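Chapter 9
Announcing a Missile Test

Key terms: prior notice, closure area, lofted trajectory, telemetry, confidence-building measure

Most missile tests are known to somebody outside the testing country before they take place. Ships and aircraft have to be kept away from the places where stages and debris may fall, and the usual way to do that is to publish a warning. Mariners receive one kind of notice and pilots another. Neither has to mention a missile. A typical notice gives the corners of a closure area and the hours during which it applies, and says only that there will be hazardous activity.

This chapter is about what governments tell each other before a long-range missile is tested, what they leave out, and how other governments respond. Chapter 8 dealt with the missiles themselves. Readers who skipped it should look again at the section on range and payload, which is needed for the exercises on closure areas.

9.1 Three kinds of notice

Public safety notices are the most common. They go out through the ordinary channels for shipping and air traffic, and anyone can read them. Analysts read them closely. A closure area far out at sea suggests a long flight. A single small area near the coast may mean a short-range test, or a longer-range missile fired at a steep angle so that it comes down close to home. The second case is called a lofted trajectory.

Private notices pass between governments. Some are required by treaty. In 1988 the United States and the Soviet Union agreed to tell each other at least 24 hours before launching an intercontinental or submarine-launched ballistic missile, and to state the planned date, the launch area and the impact area. Other pairs of countries have since made similar arrangements.

The third kind is the political announcement, made before or after the test and meant for the public at home or abroad. It may include film of the launch and a statement by a senior official. It is often the least useful of the three to an analyst, though it may be the only one that names the missile.

9.2 Why give notice at all

A state that gives notice gives something up. Other countries can move ships and aircraft to watch the flight, and they may record the telemetry, the stream of data a missile sends back to its makers. Vasilică Ciobanu has argued that most governments accept this loss for a simple reason: a launch that nobody expects can be taken for an attack. Aníbal Loureiro puts more weight on habit. In his study of the Trunstead talks he found that officials who had exchanged notices for 17 years went on doing so while nearly every other contact between the two sides had been cut.

The two views lead to different advice. If Ciobanu is right, a notice matters most in a crisis, and the channel used to send it should be fast and staffed at all hours. If Loureiro is right, the channel should be used often in quiet times, including for small tests that no treaty covers.

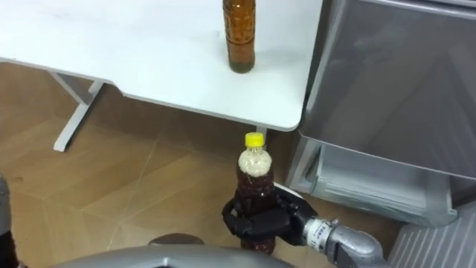 Figure 9.1 Brown bottle on a white table top; clear plastic bottle held upright.

9.3 When notice is missing

Some states give no notice for some or all of their tests. The first reports then come from neighboring countries, whose radars pick up the missile in flight. Early figures for height and distance are often revised within hours. Students should write down the time of any report they use, as well as its source.

Before reading on

1. Find a recent safety notice for shipping and mark its closure area on a map.
2. Read Rodberg and Laing, "Warning and Silence," in the Trotwood reader. Which of the three kinds of notice do they leave out?
3. A country announces a test at 9 a.m. and launches at noon. Would this have met the terms of the 1988 agreement?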